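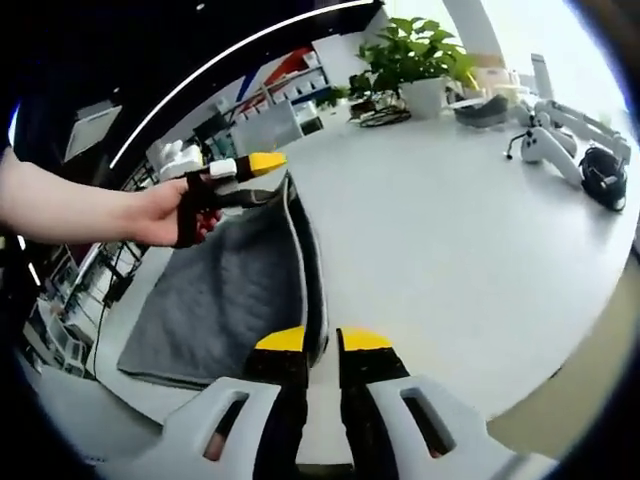
Mesfin Gudeta and the long way to a second record

When I call Mesfin Gudeta it is nine in the morning and he is already at the piano. He asks me to wait one moment, plays the end of a phrase, and comes back to the telephone. "Sorry," he says. "If I stop in the middle, I must start again from the beginning."

Gudeta leads Bivanska, a group of nine musicians which plays Ethiopian melodies with a brass section and two drummers. Their second album, Lomby, comes out in October. It is released by the band itself, as the first one was, and it was paid for by people who already knew their concerts. In total 1,675 listeners bought the record before one note of it was recorded.

"I was afraid of this number," he tells me. "With a label you disappoint one office. With this, I could meet a disappointed person in the bakery."

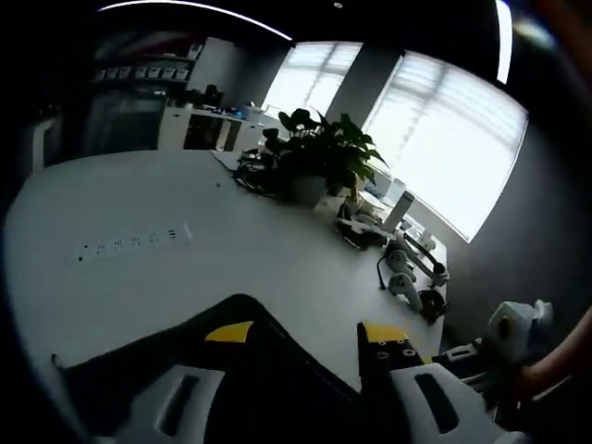

The songs were written during a winter when the band had almost no concerts. Gudeta worked mostly at night, on an old electric piano with two keys that did not sound, and he says that some melodies on the album avoid those notes even now. He tried to put them back later, on a good instrument, but he had learned to like the tunes as they were.

The title piece is the longest one. It starts with the bass clarinet alone, and the trumpets enter so late that at the first rehearsal one of them had gone out for tea. The rhythm has five beats, and I ask if this is difficult for the dancers.

"For the first minute, yes," he says. "Then they stop counting and it is fine. The musicians should also stop counting, but this I cannot ask from them."
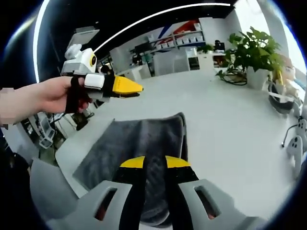
Most of the recording was made at Drerex, a small studio above a printing shop. The press downstairs was working until the late afternoon, so the band began at six in the evening and played as long as the neighbours permitted. All the brass was recorded together in one room, without headphones. Gudeta insisted on this. On the first album every player was recorded separately, and when he hears it today he finds it too clean.

"You hear nine people who are very correct," he says. "I wanted to hear them breathe in before the chorus."

There are mistakes on the new record, and he speaks about them quite openly. In "Shiferaw", a slow waltz which he named after his grandfather's village, the baritone saxophone comes in one bar early. They played the piece again three times with the right entrance. In the end they kept the early one — the singing after it was the best of the whole evening, and it was not possible to separate the two.

Not everybody in the band agreed with this choice. The discussion continued by message for some weeks, and the saxophone player himself was on the side of the clean version. 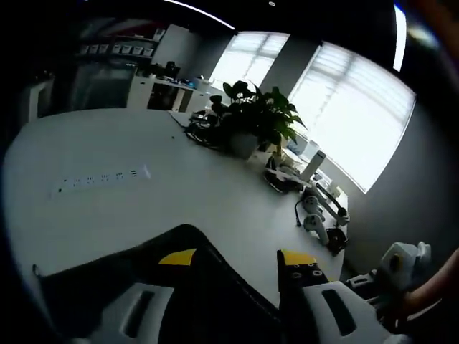 Gudeta also reads me a message from a listener called Lomi, who had heard the early mix and wrote that the saxophone sounded like a man who opens the door before you knock, and please could they leave it. He answered her the same evening.

After the release there will be a short tour, mostly in halls where people can stand. He does not like to play for seats. He would also like to bring a string quartet for the title piece, but the van has nine places and all of them are taken, so the quartet must travel by train or wait for another year.

I ask if he already thinks about a third album. He says there are some sketches, only for voice and piano, and that he has not shown them to the trumpets yet.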